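Home | Projects | Reports | Contact
Print this page | E-mail this page

Braltisgate progress report
13/09/2023
By the Jurnero project office

The second printer was installed in June and both machines now run daily. We have printed 84 replacement parts for Plurnel, of which three failed the load test and were redesigned. Filament from Awan costs less than budgeted, and 33 spools remain. The $2000 set aside for nozzles is unspent. Next period we will start on the larger brackets.
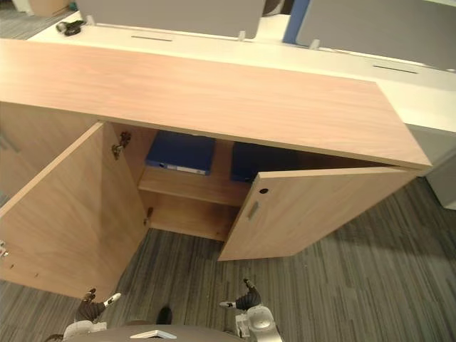
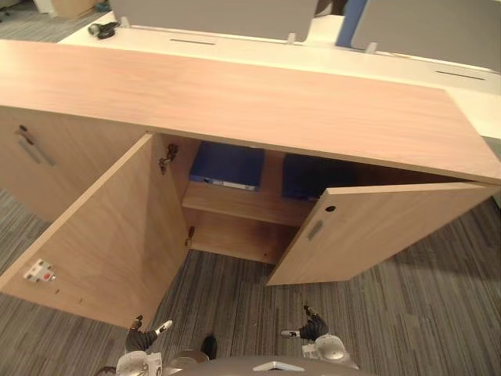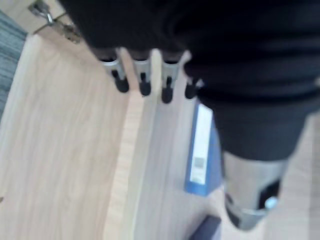
First two pictures: storage cabinet with doors open.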